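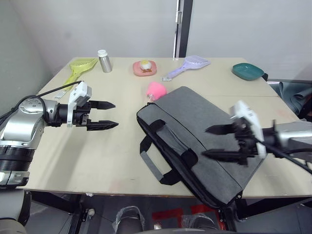

Two-arm tabletop set at work on a grey laptop bag

Arthorpe Two-Arm Tabletop Set

I get asked every week whether one of these can do the chores yet, and my answer is still "some of them, and slowly" (I sell the things, so make of that what you like!). We've been running the Arthorpe pair on tidying jobs since July, with Testia software doing the planning, and I've grown very fond of it.

Hard stuff first. Scoops, dishes and bottles keep their shape, so you can teach a grip and more or less trust it. Bags are another matter – they sag, the strap wanders off, and a good hold on one side can drag the whole thing squiffy. Two arms help a lot with that, which is why I'd steer you away from the single-arm kit if fabric is on your list.
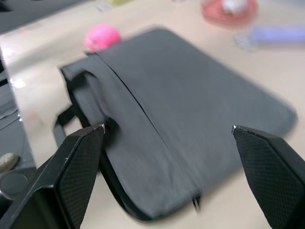 Rathnayake wrote in to say that a person clears a table in the time the arms take to line up on one bag, and that 3000 pounds buys a lot of cleaning hours. Fair point! For a single kitchen I'd keep my money too. For a packing bench with the same 50 items coming round all day, I think it's worth a proper trial.

Set price: £3000, or £2000 without the Zarkano wrist sensors
Spare finger pads: £13 a pair
Table not included

Drop me a line before ordering if your bench is an odd height, and I'll sort the brackets.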